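Hilham Guest House - Room Safety Checklist, Upper Floor
July round

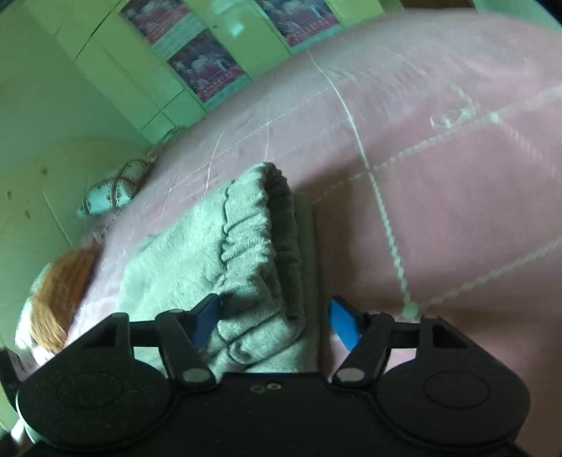 Folded gray fleece on the pink quilted bedspread.

Smoke alarm: OK. Tested with the button, loud enough in the hall with the door shut.

Carbon monoxide alarm: OK. Replace by date is still good. Move it off the shelf behind the curtain.

Window: ATTENTION. Lower sash sticks at 9 inches and needs two hands. It is the second way out, so it has to open all the way. Plane and wax before the next booking.

Window blind cords: OK. Cleats fitted both sides.

Space heater: FAIL. Prasier unit, cord warm at the plug after 14 minutes on high. Taken out of the room and tagged. Do not put it back - the wall heater is enough until fall.

Outlets: OK, except the one by the closet. Cover plate cracked. New plate is in the Jaltness order.

Extension cords: none allowed upstairs. One found under the rug and removed.

Bedding: OK. Labels present on both blankets. Keep spare covers at least three feet from the wall heater.

Hot water at sink: ATTENTION. Read 143 degrees. Turn the tank down and test again after a day.

Stair rail: OK. Top bracket tightened, was loose last time too. Use a longer screw if it comes up again.

Exit map: missing from back of door. Print a new one, with the side stairs marked.

Fire extinguisher in hall: OK. Gauge in the green, tag from Ruotsalainen is current.

Result: room closed until window and hot water are done.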